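Subject: Re: [allotment-list] Blight, and what to do with the green ones
Date: 28th August

On the blight question, somebody wrote:

> Woke up to brown patches all over my outdoor tomatoes,
> stems as well as leaves. Two beds of them. Is it worth
> picking off the bad leaves or have I had it? And does
> anybody really eat green tomato chutney or do we all just
> give each other the same jar every December?
>
> Also, do I have to lift my potatoes now? They're maincrop
> and I was hoping to leave them till the tops died down.

Oh, you poor thing. I've just been through exactly this on my own plot, so I'll tell you what I did, and people who know better can shout at me.

If it's on the stems you've had it, I'm afraid. I used to spend whole evenings snipping off leaves and it bought me a few days at best, and I got a stiff neck into the bargain. Now I go down with a bucket, strip every fruit that looks clean, green or not, and pull the plants the same afternoon. It feels brutal but you do get over it. Don't leave the clean-looking fruit in the bucket overnight like I did one year. Spread it out indoors on newspaper, one layer, not touching if you've got the room, and look it over every morning. Anything with a brown smudge under the skin goes out straight away. I generally lose a third of mine in the first week and then the rest hold up pretty well.

For ripening I've tried the banana in a drawer, the sunny windowsill and the paper bag. The drawer wins in our house, mostly on account of the windowsill being full of cats. Keep them somewhere you'll remember to look, though. I forgot a tray in the spare room once and I won't go into detail.

Potatoes next. Cut the tops off now, down to ground level, and get them off the plot. Then leave the spuds where they are for a good fortnight so the skins toughen up and the spores on the soil have a chance to die off. I did mine last week and I'm itching to dig but I shall be good. When you do lift them, pick a dry spell, let them sit on the surface for a couple of hours, and don't store anything with a fork hole in it. Eat those first. Paper sacks, not plastic, and have a sniff every so often over the winter -- you'll know if one's gone.
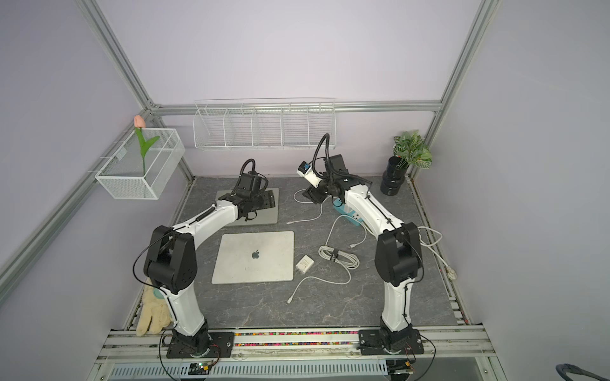 As for varieties, I know we have this conversation every year. I grew three outdoors this time. Rondance is a plum type that somebody gave me as seedlings, and it went down first and fastest, black stems and all. Lovely fruit, mind you, I had a good few bowls before it went, and I'd have it again under glass. Mahama is a little red cherry, and it hung on for another ten days or so in the very next row, which surprised me. And then there's Vodska, which I'd been told was practically bulletproof. It isn't! It got it on the lower leaves like everything else. But it kept going, and I'm still picking from it now, so I'll be saving seed from the two best plants and I'm happy to share it round if anybody wants some. They're quite thick-skinned, I should warn you, more for cooking than for sandwiches.

I weighed everything this year, which I've never done before (new kitchen scales, I got carried away). The cherry gave me 233 fruits off one plant before I pulled it. I wouldn't have believed it if I hadn't been the idiot counting them into a colander. The biggest single tomato was a Vodska at 692 grams, a great ugly folded thing with a scar across the bottom, and it did us for soup with one left-over onion and the end of a loaf.

Can the old plants go on the compost? People argue about this till they're blue. My understanding is that blight needs living plant to get through the winter on, so tomato tops that rot down properly won't carry it over. Potatoes that get left in the ground will, so it's the stray little spuds you want to worry about. I put the tomato stems in the council green bin anyway, as my heap never gets hot enough to cook an egg, never mind anything else. Whatever you do, please don't leave them in a pile by the path. There's a heap near the bottom tap that's been there a good while and I walk past it with my teeth clenched.

And chutney! Yes, I do eat it, and I won't hear a word against it. The trouble is that people open it too soon. If you make it now and taste it next week it'll take the roof off your mouth and you'll decide you hate it. Leave it until December at the very least. My usual is 5 pounds of green tomatoes, a pound or so of onions, the same of cooking apples, a pound of soft brown sugar, 200 grams of sultanas (yes, I mix my measures, my mother's recipe is in old money and the sultanas come in a bag), a pint and a half of malt vinegar, a big thumb of ginger and as much chilli as you dare. Chop the tomatoes small and salt them overnight, then drain them. Everything in the pan, bring it up slowly, and let it tick over until you can drag a spoon across the bottom and the gap stays open for a second or two. Mine took nearly three hours last time and the whole house stank of vinegar, curtains included. Hot jars, vinegar-proof lids, label them. Do label them. I've got a jar at the back of the cupboard that could be chutney or could be marmalade.

If you can't face chutney, they're very good sliced thick, dipped in egg and polenta and fried. Or roast them with garlic until they collapse and stir them through pasta. Or curry! Cut them in quarters and treat them a bit like you would a cooking apple, they've got the same sharpness.

One thing I'm hoping somebody can help me with in return. I've been told to try a bush tomato called Sirnolov next year, supposed to crop early enough that it's nearly done before the blight arrives. I can't find the seed anywhere. Has anyone on here grown it outdoors, and does it need staking? I'd swap Vodska seed for it, or a jar of the above, or a few garlic bulbs if you're quick as they're going soft already.

I'm down on the plot most evenings if you want a hand pulling yours out. It's a miserable job by yourself. I've got a spare pair of loppers and a barrow with a wheel that nearly goes round.

Plot by the damson hedge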